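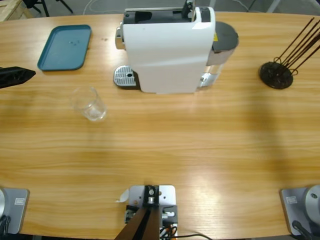 标定每周都做，为什么杯子还是会抓偏，是不是标定程序本身有问题？上次试讲结束后，有人提了这个问题，并且认为与其讲保养，不如把标定算法换掉。我的答复是：先不动算法，先看底座螺栓、线缆和台面。今天的内容基本按这个顺序展开。

Rokia 双臂咖啡工位的安装与日常维护
讲稿备注，2024年12月14日
用于 Ernimby 站点的内部技术交流，讲稿不随幻灯片分发

第1页 范围

只讲一个工位。内容包括左右两臂底座的固定、台沿中间的安装板、走线、手眼标定、台面物品的定位，以及出过的三次故障。策略训练、数据格式、任务脚本不在范围内，有人问就请他会后再谈。

工位的任务是取杯、放杯、操作胶囊咖啡机、移走杯子。胶囊咖啡机是家用机型，没有任何对外接口，工位程序读不到它的状态。水量、是否预热完成、胶囊仓是否已满，全部由人工在开班前确认。这一点后面第9页还会讲。

工位由 Matheson 完成初装，之后的维护由我们自己做。初装交接单里只写了底座螺栓的规格，没有写复紧周期。现在用的周期是我们自己定的，依据见第3页。

第2页 工位布局

讲这页时先交代坐标约定，后面所有方向都按这个约定：操作员站在台沿一侧，面向咖啡机，左手边为左臂，右手边为右臂。两臂底座都在近侧台沿，咖啡机在远侧。台沿中间是金属安装板，螺栓固定在台沿上。

X 轴沿台沿向右，Y 轴指向咖啡机，Z 轴向上。原点取在中间安装板的上表面，不取在任何一台臂的底座上。这样换臂时只需要重做被换那一侧的变换，另一侧不动。初装时原点取在左臂底座，第一次拆左臂之后，右臂的全部示教点都要重算，用了一整个班次。后来改成现在的约定。

这里要提醒一句：改原点之后，旧的示教点文件没有删除，只是移到了归档目录。恢复文件时要看文件头里的坐标系字段，字段为空的一律视为旧坐标系，不得加载。

第3页 底座固定

台面是木质的，这是和金属工作台最大的区别。木材受压后会缓慢变形，螺栓预紧力随时间下降。新装底座在头几天下降最快，之后趋缓。所以复紧安排分两段：

安装后第一天结束时，复紧一次。
安装后第三天结束时，复紧一次。
之后每运行300个循环，复紧一次。

复紧用扭矩扳手，设定值10牛·米，对角顺序，分两遍拧到位。不得使用电动工具。台面下方必须有金属垫板，单用垫圈会压入木材，扭矩扳手照样会响，但底座并没有压紧。

检查方法：臂断使能并按下急停，用手在肩部关节位置向前后左右各推一次，百分表架在台面上，表头顶在底座板侧面。读数有变化即为不合格。表座如果吸不住木台面，用夹具夹在台沿，不要夹在底座板上，否则测不出相对位移。

有人会问能不能用螺纹胶。不建议。螺纹胶解决的是螺栓转动，而这里的问题是木材蠕变，螺栓没有转，预紧力一样会掉。涂胶之后再复紧反而会破坏胶层。

第4页 中间安装板

中间安装板既是坐标原点，也要定期检查。检查项目如下：

板与台沿的固定螺栓，和底座螺栓同周期复紧。
板上支架的小螺钉，手拧确认，不用扭矩扳手，螺钉规格小，容易滑丝。
板侧面和边缘不得有新的磕碰痕迹。有痕迹时先做标定验证，再决定是否重新标定。

不要在板上放工具。六角扳手放在板上，臂复位时扫到过一次，没有损坏，但支架转了一个很小的角度，肉眼看不出来。当天下午的抓取全部向右偏，查到傍晚才查到这里。

第5页 走线

两侧底座的线缆都从底座处引出，向下弯，留弧。要求是弧的最低点低于台面，最小弯曲半径不小于线缆外径的8倍。接头处不得受侧向力。

常见的错误做法是把多余线缆用扎带捆在底座旁边。臂本体不动的时候看着很整齐，但底座附近的线一旦被捆死，受力点就转移到接头根部。扎带只允许用在台面以下、离接头一掌以外的位置。

动力线和信号线分开走。台沿中间区域线比较密，换线时先贴标签再拔，拔一根插一根，不要全部拔下来再插。标签写两头：从哪里来，到哪里去。只写编号的标签，半年后没有人能看懂。

通信接头用的是 Lisolik 锁紧式接头。锁紧后外圈的标记线应当对齐。没有对齐也能通信，但振动之后会间歇掉线，故障现象见第8页。

线缆检查频率为每班一次，方法是目视加手摸。手从接头处沿线向下摸到弧底，感觉外皮是否有压痕、硬点、发黏。咖啡工位的特殊之处是糖浆和奶会顺着线缆往下走，外皮发黏时用湿布擦，再用干布擦，不用酒精，本工位线缆外皮的材料用酒精擦几次之后会变硬。

第6页 手眼标定

标定分两级。

一级为完整标定：标定板放在台面固定位置，两臂分别执行采样程序，每臂采28个姿态，解算后写入配置。完整标定只在以下情况做：拆装过臂或底座；动过相机或相机支架；中间安装板有位移；验证不通过。

二级为验证：只采四个姿态，不解算，只看重投影误差和末端触点误差。每周一次，每次复紧螺栓之后再做一次。

开头那个问题的答案就在这里。之前每周做的是完整标定，每次都成功，每次都写入新的参数。底座松动的时候，标定把当时的松动状态当成正确位置解了进去，当场验证当然是好的，运行半天之后底座又回到另一个位置，误差就出来了。频繁标定掩盖了机械问题。现在改成先验证，验证不通过时先查机械，机械合格才允许重新标定。

标定记录必须保留旧参数，并记录新旧参数的差值。差值超过阈值时程序会停下来要求填写原因。请不要填“例行”，要填查到了什么。

采样姿态的选择讲两句。姿态要覆盖实际工作区域，尤其是咖啡机前方和台面左侧托盘一带。早期的采样集中在台面正中，正中误差很小，到了台面边缘误差明显变大。另外每个姿态之间腕部要有足够的旋转，只平移不旋转，解算结果会很不稳定，程序却不一定报错。

第7页 台面物品与光照

台面上需要定位的物品分为两类。

第一类是固定物：咖啡机、右侧黑色签筒。位置用定位片限定，每班开始前靠紧定位片。咖啡机底部的脚垫在水汽下会打滑，压杆动作反复作用之后，机身会向后移。移位量每班记录，连续三个班有移位就更换脚垫。

第二类是可移动物：玻璃杯、蓝绿色托盘。位置由视觉给出。

透明玻璃杯是最难的一项。杯身在浅色木纹台面上对比度很低，能稳定看到的只有杯口、杯壁弧线和杯底的反光。深度数据在杯身上基本是空洞，直接用深度定位会取到杯子后面的台面。现在的做法是先用彩色图检出杯口和杯底，再用已知杯高反推位置，深度只用来核对台面高度。

因此换杯子要报备。杯高变了而参数没有改，抓取高度就是错的，表现为夹爪碰到杯口。

台面反光是另一个问题。台面中部有亮斑，右侧有阴影，杯子从左移到右，外观变化很大。处理方法有三种，按优先级：先调灯位，其次固定曝光，最后才是改检测阈值。只改阈值的后果是上午能用，下午不能用。窗帘在运行期间保持同一状态，要么全拉，要么全开，值班表上有一栏专门记录。

水滴要擦。托盘上的水滴在某些角度下是高亮点，会被误检成杯口的一段。擦台面的时间放在两个循环之间，臂必须处于停靠位，急停按下，不允许在臂暂停时伸手进去擦。暂停不等于断使能，这一条在培训时要单独签字。

签筒里的细签是斜的，伸出去一截，右臂的碰撞模型要按实际伸出长度建，不能只建筒身。补充细签之后要重新核对伸出方向，方向变了就重新摆。

第8页 三次故障

故障一：右臂间歇掉线。
现象是运行中右臂报通信超时，重启后恢复，间隔不固定。先后换过控制器侧网线和交换机端口，没有改善。最后发现底座侧的 Lisolik 接头没有锁到位，标记线差一格。锁紧后连续运行346个循环没有再报。教训是先查接头再换件。换件会连带移动线缆，故障可能暂时消失，容易误判成已经修好。

故障二：左臂放杯位置逐日漂移。
现象是每天向同一方向偏一点，重新标定后恢复，第二天又偏。前面已经讲过，原因是左臂底座预紧力下降，台面下方缺一块垫板。补垫板、复紧、完整标定一次，之后验证一直通过。这块垫板在安装记录里打了勾，实际没有装，所以现在的安装记录要求附台面下方的照片。

故障三：右臂腕部关节温度报警。
只在下午出现。关节本身没有问题，原因是等待出液期间，右臂保持在前伸姿态，腕部长时间带载静止。修改后，压杆动作完成就退回停靠位，等待结束再前伸。循环时间略有增加，可以接受。这一条说明停靠位的选择也属于维护内容，停靠位应当让各关节受力最小，同时末端避开出液口上方的蒸汽。

如果时间不够，故障三可以略过，故障二必须讲完整。

第9页 开班与收班

开班顺序：

确认急停按下，目视线缆和接头标记线。
咖啡机靠紧定位片，水箱加水，清空胶囊仓，滴水盘倒空擦干后装回。
擦台面和托盘，核对窗帘状态。
释放急停，上使能，先左臂后右臂，分别回停靠位。
空跑一个循环，不放胶囊，不加热。
放杯，跑一个正式循环，人在旁边看完。

滴水盘如果没有装平，杯底会高出一点，左臂放杯时会提前触底。程序里有力阈值保护，会停下来，但停的位置正好在出液口下方，复位时要先手动把臂抬起来，再退出。不要直接点回零，直接回零的路径会经过咖啡机左侧的金属管件。

收班顺序基本相反。咖啡机断电后，等机身降温再擦。水箱取下倒空，盖子打开晾干。两臂断电前必须停在停靠位，断电后抱闸会有微小下沉，属于正常现象，第二天上电后由零位检查覆盖。

第10页 备件与记录

常备件放在工位旁的备件盒：底座螺栓一套，台面下垫板两块，Lisolik 接头一对，咖啡机脚垫一套，同规格玻璃杯若干。用掉即补，补货单写明用在哪一侧。

螺栓拆下之后不重复使用超过两次。每次拆下在头部点一个漆点，有两个漆点的直接报废。

记录表目前分四栏：日期、循环计数、做了什么、测得的数值。最后一栏不接受“正常”两个字，没有测就写未测。一月起记录表改为电子版，字段不变，旧表扫描后与标定参数放在同一目录。

第11页 预备问答

问到换成金属台面：评估过。金属台面能解决蠕变问题，反光会更严重，灯位要全部重做。目前木台面加垫板加定期复紧，验证能够通过，暂不更换。

问到给咖啡机加装传感器：可以从外部加，例如测电源电流判断加热状态。拆机加装不做，涉及带水带电部件。电流方案在试，数据还不够，这次不给结论。

问到复紧周期能否延长：要看连续几次复紧前的残余扭矩。目前左侧记录完整，右侧中间缺过一次，需要从头再积累。数据齐之前按第3页的周期执行。

问到两臂是否需要同时维护：不需要，但一侧动过之后，要做双臂互触验证，即两臂末端分别触碰同一个基准销，比较坐标。单臂验证都通过而互触不通过的情况出现过，原因是两侧用了不同日期的安装板原点参数。

问到夹爪指垫更换：不在本次范围，指垫的更换说明在工位文件夹第二个标签页，更换后需要重做夹持力零点。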